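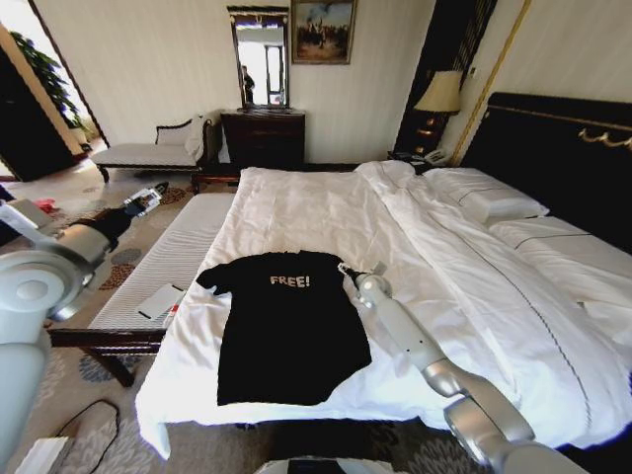 Tailings reprocessing

Tailings reprocessing, also called re-mining or secondary recovery, is the treatment of waste left over from earlier mining in order to extract metals that were missed or ignored the first time. The material is usually fine ground rock stored behind a dam, but the term is often stretched to cover waste rock dumps, slag heaps and old leach pads.

Background

When ore is milled, the valuable minerals are separated and the rest is pumped away as a slurry of sand, silt and water. Older mills were much less efficient than modern ones. Coarse grinding left gold and copper locked inside larger grains, and metals with no market at the time, such as cobalt, tungsten or indium, went out with the waste. As metal prices rise and ore grades at working mines fall, some of these deposits become worth treating.

The practice is old. Mine operators in the nineteenth century commonly put their own dumps back through the stamps after a better method came along, and the spread of cyanide leaching in the 1890s led to many gold dumps being worked again. Froth flotation did the same for copper, lead and zinc early in the following century.

Methods

Work begins with drilling to find out how grade and grain size vary through the deposit. Tailings are rarely uniform. Sand tends to settle near the discharge point and slimes collect further out, so two holes a short distance apart can give very different results. Company records, where they survive, help to date the layers.

The material is then recovered in one of three ways. Hydraulic mining uses high-pressure water jets to break down the face and wash it to a pump. Dredging is used where the pond is still flooded. Dry tailings may simply be dug out with excavators and trucked.

Treatment depends on what is being sought:

Gold is usually leached with cyanide and collected on activated carbon.
Sulphide minerals are refloated, sometimes after regrinding.
Heavy minerals such as cassiterite and wolframite are separated by gravity, on spirals or shaking tables.
Rare earths are harder to recover, as the minerals that hold them often need strong acid or high-temperature treatment before they will dissolve.

Because the rock has already been crushed and ground, energy costs are generally lower than for fresh ore. Against this, long storage can oxidize the surface of sulphide grains, which makes them float poorly.

Example: Tetcombe

The Tetcombe tailings lie in a narrow valley below a former tin and copper mine. There are two ponds, known as Upper and Lower Tetcombe, covering 49 hectares between them. The upper pond is the older and the richer in tin. The lower was built when the mill changed to flotation, and holds most of the tungsten.

A first attempt at reprocessing was made by the Kowalchuk company, which ran a small gravity plant on the upper pond for 13 months and closed it when the tin price dropped. The concrete footings of the plant are still in place beside the access road. The present operator, Asano, holds rights to both ponds and treats the material at a plant on the site of the old mill – the only flat ground in the valley outside the ponds themselves. Tungsten recovery is given as 66 per cent. The second-stage waste is thickened and filtered before being stacked, and no new pond has been built.

Iner process

The Iner process is a variant of gravity separation developed for very fine tin and tungsten. Slimes are passed through a spinning bowl with a ribbed liner, and the captured grains are flushed out at set intervals. One full cycle takes 24 minutes. It has been used at Tetcombe and at a handful of smaller sites, mainly on material too fine for shaking tables.

Environmental effects

Reprocessing can reduce the harm done by an old mine. Removing sulphides lowers the risk of acid drainage, and moving tailings out of an unstable dam removes the chance of its failing. In some areas the cleaned sand is used as backfill in underground workings or sold for construction.

There are also risks. Disturbing a settled deposit can release arsenic, cadmium and other metals into streams, and dry faces produce dust in windy weather. The volume of waste hardly changes, as the metal removed is normally a very small part of the total, so a storage site is still needed afterward.

Ownership and regulation

Legal treatment varies. In some jurisdictions tailings belong to whoever owns the surface land, while in others they remain part of the mineral title. Liability is a common obstacle: a company that disturbs abandoned waste may become responsible for all of the pollution from it, including pollution that began long before. Several governments have brought in permits that limit this liability to the area being worked.

See also

Acid mine drainage
Heap leaching
Mine rehabilitation
Slag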